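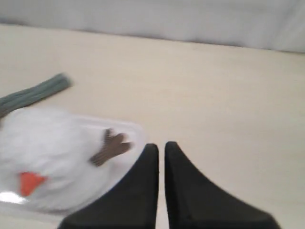

Minutes of the fault review meeting, Prultholm workshop

2018-05-20

Present: Josefina Huenchumán (chair), Faizal Sutanto, Juniper Dunleavy, Sebastián Medina (minutes)
Apologies: Ignacio Medina

1. Minutes of the last meeting

Agreed with one correction. Under item 4 the spare gripper cable was listed as ordered. It had been quoted for but not ordered. Faizal has now placed the order with Lowther.

2. Gripper fault on the Wurna cell

Faizal reported. The cell was running the soft toy task, in which the arm picks up the plush snowman and sets it in the clear plastic tray. On run 43 the gripper got the command to open after placing the toy and stayed closed. The arm then started its return move with the toy still held. The tray was dragged along the table until Juniper pressed the stop button. No one was hurt. The toy and the tray were not damaged.

The controller showed fault code 3336, which the manual lists as loss of communication with the gripper. The code appeared after the arm had already begun to move. Josefina asked whether the order of events in the log could be trusted. Faizal said the arm and the gripper write to the same log with the same clock, so yes.

Two separate problems were agreed:

a) The gripper lost its connection. Faizal found the connector at the wrist loose, with one pin slightly bent. The cable is pulled tight when the wrist turns fully to the left, and he thinks this worked it out over time. He has not been able to make the fault happen again with a straight cable.

b) The program did not wait for the gripper to report that it was open before moving the arm. It waited a fixed 1480 milliseconds and then carried on. Sebastián confirmed that he wrote that step in August as a stopgap and it was never replaced.

Josefina said that (b) was the more serious of the two. A cable can fail on any day and the arm should stay where it is when that happens.

3. Stop button and operator position

Juniper said she had to lean across the corner of the table to reach the stop button, and that her sleeve was inside the marked area when she did so. The button was moved to the back post when the Zurkus camera stand went in. All agreed it should go back to the front, on the operator's side. Until then two people must be at the cell for every run, one of them standing at the button with nothing else to do.

Faizal asked if the arm speed could be left as it is for the retest. Josefina said no. Speed is to be held at 40 percent until the new program step has been tested and signed off.

4. Wrist camera pictures

Juniper has gone through the wrist camera pictures from the soft toy task. A good number are blurred, mostly where the toy is moving or very close to the fingers. They are of little use for working out whether the grip was good. She pointed out that the snowman's twig arm and the loose end of a scarf can both come close to a finger, and asked whether either could have caught and held the gripper shut.

Faizal did not think so. The motor current was flat after the open command, and a jam would have shown as a rise. Juniper was content with that but would like loose parts kept in mind when toys are chosen. Josefina asked her to write a short note on it for the task sheet.

The shutter time on the camera will be shortened for the retest. Sebastián warned that the pictures will come out darker and the lamp over the table may need to be moved.

5. Retest

Order of work agreed as follows. Replace the wrist cable and add a clamp. Change the program. Move the button. With the toy out of the cell, unplug the gripper on purpose during an open command and check that the arm does not move. Repeat with the toy held. Only then go back to normal runs.

The cell stays locked off until the first three are done. The key is with Josefina.

6. Actions

Faizal: fit new cable and clamp, keep the old connector in a labeled bag.
Sebastián: replace the fixed wait with a check on gripper position, and search the other programs for the same wait.
Juniper: note on loose parts; shutter setting.
Josefina: get the stop button moved; enter the event in the safety book.
Ignacio: to be asked to watch the unplug test, as he has not worked on this cell.

7. Any other business

The hand tools borrowed for the Lowther visit are still missing a 4 mm hex key. Anyone who has it should put it back in the top drawer.

Next meeting to be called by Josefina once the unplug test has been done.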